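# Chapter 4: How Parts Hold Together

A toy building brick looks like a simple block of plastic. It is also a good first lesson in joining parts, the subject of this chapter. A brick has studs on one side and a hollow space on the other. When two bricks are stacked, the studs of the lower one press against the walls and tubes inside the upper one. Friction does the rest - no glue, screw or clip is needed.

To understand the joint, look at both sides of the same kind of brick.

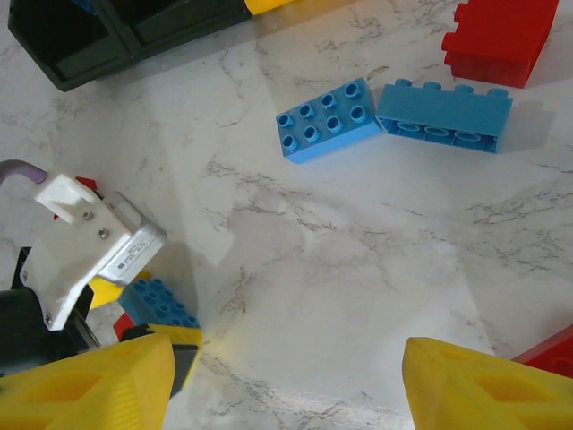

One teacher at the Lokimcombe workshops objected that most students never turn a brick over, and that they should be made to draw the underside before they are told how it works. The point is a fair one, and Exercise 4.1 follows it. Draw first, then read on.

The tubes inside a two-by-four brick sit between the positions of the studs. With two rows of four studs there is room for three tubes along the middle. Each stud is held by the tube beside it and the wall behind it. This kind of joint is called an interference fit: one part is made slightly too large for the space it goes into, and the plastic bends a little to make room.
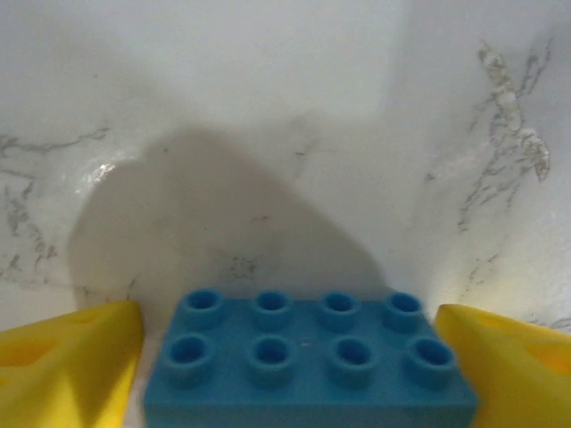 Figure 4.2. A two-by-four brick. Each of the eight studs has a round recess in its top.

Fit depends on size. If a stud is too narrow, the bricks fall apart. If it is too wide, a child cannot separate them. Section 4.1 begins with how these sizes are measured.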